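# Konia: simulated two-arm room scenes for controller and perception tests

Konia is a small set of simulated episodes recorded in a furnished room. We built it at Proden to test an arm controller and the pose estimator that feeds it. The set has 156 episodes, each up to 3000 steps long. Of these, 39 are held out for evaluation and should not be used for tuning.

Each episode stores joint positions, gripper commands, color views from the body and wrist, and the simulator's own object poses. The body view looks out past both arms and is strongly tilted in this scene. We left the tilt in the files and stored the roll angle with each episode.
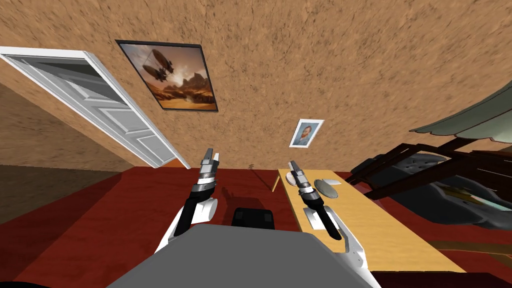
## Wrist views

The pose estimator uses the wrist view for the last part of a reach, so most of our checks on camera-to-gripper calibration are run there. Load it with `view=wrist` and keep the default crop, which leaves both fingers in. A good calibration test is to mask the fingers and see whether the mask still fits when the jaws are open and holding nothing, as they are against the cracked tan surface here. That surface gave us trouble with feature matching. The thin dark lines branch in every direction and many patches look alike, so the matcher in Samen drifts along them. The two framed pictures at opposite corners make better anchors, even though only part of each one shows.
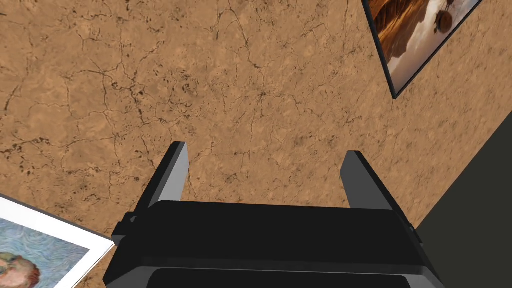
## Planning

The planner treats the arms as one system and checks them against each other, the body and the furniture at every step. Joint limits come from the robot file, and clearances are set in `plan.yaml`. The default is 4 cm, which is tight for the forearm links.

Run the checker before you change any clearance:

`python check_plan.py --split eval`
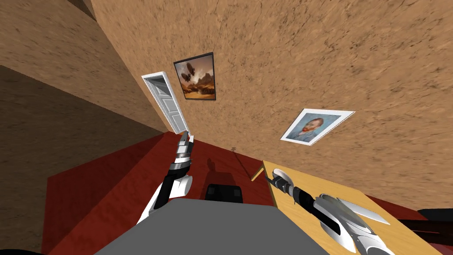 Collision checks use simple shapes for the arm links and a single box for the table. The box is a little larger than the tabletop mesh, and this matters most for long, low poses. With the right arm lying across the table and its gripper reaching toward the back edge, the checker may report contact where the meshes show none. Set `table_pad: 0` to compare. The left arm, pointing up toward the door, is checked against the wall as well — the wall is a flat plane and its rough texture has no depth.

## Known problems

- Gripper commands lag the joint log by one step in older exports. Use the loader's `shift` option.
- Shadows change the color masks on the red floor. We have no fix yet.
- The Wibisono planner reads the files but ignores the roll angle.

Questions about the file format go to Aisyah Pillai.

Last updated: November

Related items

- Konia loader and viewer
- Samen feature matcher
- Notes on table clearance

This site uses cookies to remember your settings. Accept | Manage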